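Week 2: How a phone launch gets made
Course notes, Ibrahim Ojo

Welcome back! Last week we took apart a spec sheet, and this week we get to the fun bit – the launch itself. Our case is the Fidex 2, the folding phone Potgieter showed in July.

Start with the teaser. Potgieter posted a single line of text and a hinge in silhouette, and within a day the forums had guessed the screen size, the chip and the price. Only the price was wrong! Read Gorazd Kolev's piece in the packet and mark every claim that has a named source. You'll find fewer than you expect, and I love how he handles that. 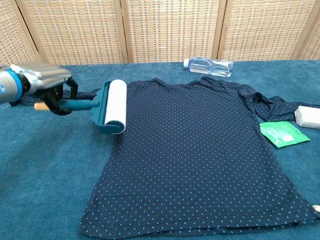 Next comes the embargo. Reviewers had their phones 19 days before the event, so most of the reviews were written and edited well before anyone walked on stage. Compare two of them and look at the battery tests – same phone, very different numbers, and both writers explain their method.

For Saturday: write a launch story of 2000 characters from the Clurkthorpe press kit. Leave out every adjective the company supplied. Bring a printed copy and your notes on Kolev.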